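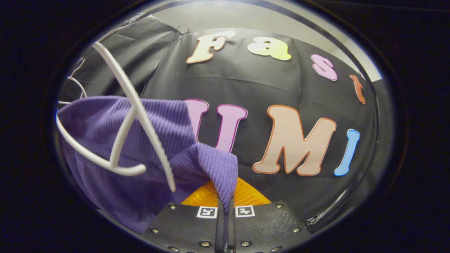 21 September 2020

Notebook, Clivia wardrobe store, knitwear and ribbed things

Good long session today and I want to get it down while it's fresh, because I think the ribbed pieces are finally making sense to me. Aim was simple: get the Clivia stock off the folding shelf and onto hangers, work out which hanger suits which fabric, and write something the rest of you can use when you put things back after a fitting.

Started with the purple rib. I love this cloth! It's soft, it has those fine vertical ribs running all the way down, and in the shadow it goes almost blue, so anyone matching thread to it should take it over to the window first. I had it down in the old list as "violet jersey" and I've changed that to "purple rib, soft." If you see the old name on a tag, cross it out.

It's also a slippery customer on plastic. The smooth white hangers look great with it (you can spot the purple from the doorway) but the ribs run with the slope of the shoulder and the whole thing wants to creep to one side. What happened on the first few goes: I dropped the cloth over, let go, one side slid, and the slack gathered into a twist right below the neck of the hanger. If you pull on the twist it only gets tighter. Took me a while to see that the fix is at the corner. Pinch the low corner, lift it a little, let the fold open by itself, then lower it. The ribs line up again almost on their own and it is very satisfying to watch.

So, method as it stands tonight:

Lay the hanger flat on the table first, hook pointing away from you.
Bring the cloth over it from the left, ribs running down.
Find the lower right corner and hold only that. Don't grab a handful.
Lift hanger by the neck with the other hand.
Let it hang in the air for a slow breath before it goes on the rail.

That last step sounds fussy, but it saved me re-doing most of them. Anything that's going to slide will slide in that moment, while you still have a hand on it.

Tried the same thing with the Thaler wool, which is heavier and has hardly any rib. No trouble at all, sits where you put it. Could go on any hanger we own. The Thaler pieces can also stay folded if we run short of rail, they don't seem to mind. I unfolded one that has been on the shelf since August and the crease dropped out after an hour hanging up.

Then the Pornine cardigans, which I'd been dreading. Four of them, wide necks, loose knit, shoulders like wet paper. They fall straight off the plastic ones. I buttoned the top button and that held two, the other two don't have a top button anymore (added to the mending list, buttons are in the tin with the blue lid). For now those two are folded in half lengthwise and hung over the bar by the waist, sleeves crossed. It looks odd but the shoulders keep their shape. If someone has a nicer way please write it in the margin, I'd be glad to hear it.

Hanger notes

We have far more kinds of hanger than I thought. Sorting them into one kind per section of rail made the place look like a different room. The matte plastic ones with the long hook are my favorite for anything with a proper shoulder seam, and the long hook is easy to catch hold of when the rail is full. The thin ones are fine for shirts and terrible for knits, they leave a little peak at each shoulder that you can still see at the fitting. I steamed one of those peaks out and it took forever. Please don't put knits on the thin ones, even for an afternoon.

Set aside a box of 25 spares for the fitting corner. They live under the mirror now. When the box gets low, refill it from the back rail and leave the ribbed section alone, those hangers have been picked for what's on them.

Tested one trick I read about, a rubber band wound around each end of the hanger to stop sliding. Works brilliantly on the purple rib. Creeping stopped completely on the piece I tried. But I left the band on over lunch and there was a dent in the knit when I took it off, quite a sharp one across the ribs. It came out with a bit of steam. I want to try the same thing with a strip of felt, or maybe a scrap of the rib itself, which would grip without biting. There's a bag of Jirnero offcuts on the top shelf that nobody has claimed, some of it nice and fuzzy. Tomorrow's job.

Steam, quick note for myself: held the steamer a hand's width off the rib and moved down, never across. Across makes the ribs splay and they take ages to close up. Down is lovely, they pull together as they cool. Didn't touch the Pornine with steam at all, too nervous.

Rail order, left to right from the door: shirts, ribbed, Thaler, Pornine, then coats at the far end where the rail is strongest. I put the ribbed pieces together by color, because the light to dark run makes it much easier to see when one is missing. Cards with the section names are tied on with cotton tape. The tape slides along the rail if you shove the hangers hard, so lift them across.

Running tally for the whole knitwear store, folded and hung together, is 184 pieces. That's after moving the scarves out to their own drawer, so don't panic if it doesn't match the older sheet.

Still to do

Felt strips on four hangers, leave overnight, check for dents.
Mend two Pornine top buttons.
Find out if the purple rib stretches on its own weight. I've chalked the hem height on the wall behind the piece nearest the door. Please leave that one hanging where it is.
Rewrite the tags, the pencil ones are rubbing off.
More cotton tape.

One more about the rib before I go. I hung a piece inside out by mistake and the wrong side has a flatter, duller look that I think would be gorgeous for the second act jackets. Left it that way around at the end of the ribbed section so you can all have a look. Bring a lamp, the bulb on that side is weak.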